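We use cookies to remember your preferences and to count visits. Accept all | Manage settings

Progress report to the Flatarthorpe fund, second period
Prepared by Dulce Magaña, Proselow workshop
Shares 2 | Comments 6

You asked for something shorter than last time. I have done my best, and the appendix on cable ties has been removed.

Your grant pays for us to review the Ketix sorting kit, which Turcotte sells to small workshops as a way to get an arm picking mixed items "by lunchtime." The brochure does not say which day's lunch. Ours came on the Thursday, and after that things moved along nicely.

The kit itself is decent. The mounting instructions are clear, the software installs without a fight, and the support line is answered by a person who has plainly heard every question before. My complaint is with the practice routine in the manual, which uses matching blocks set well apart. Any arm looks clever with those. We put together a harder load, with soft, round, shiny and floppy items piled on each other, and the boxes with holes in their tops standing next to the tray.
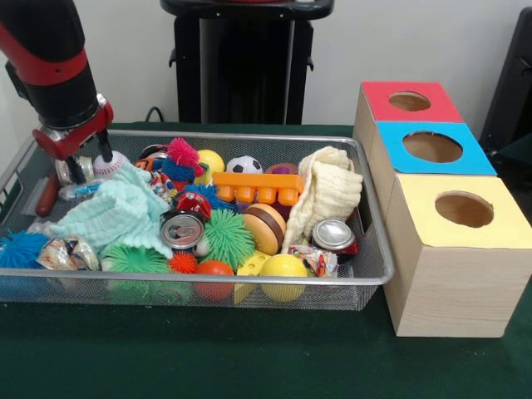
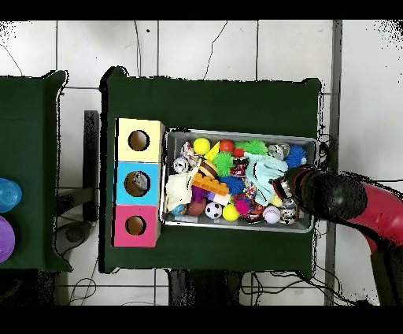 Mixed load in the metal tray, with the arm over it and the three boxes to the left or right depending on where you stand.

Does the kit need an engineer on site to run it?
A careful person with two days of training can run it, though we would want an engineer for the first setup and for any change of gripper.

We have logged 37 sessions so far. Balls are the easy part, apart from the spiky rubber ones, which the planning screen treats as a personal insult. Cloth is harder - the software likes an object to have edges, and a washcloth has opinions about that. Turcotte sent an update in August that helps with the fabric and makes the log files much longer. I have read them so that you don't have to.

Spending is on plan except for spare finger pads. We budgeted for 2 sets and have used 6. The pads are sold only in packs, and the packs are priced by someone with a sense of humor.

Next period we will repeat the same load with the lights turned down, then hand the controls to two people who have never used the kit. I would like your approval for the extra pads before then. A draft of the buyer's checklist will come to you separately, with no appendix.

Get Proselow updates by email. Enter your address to subscribe.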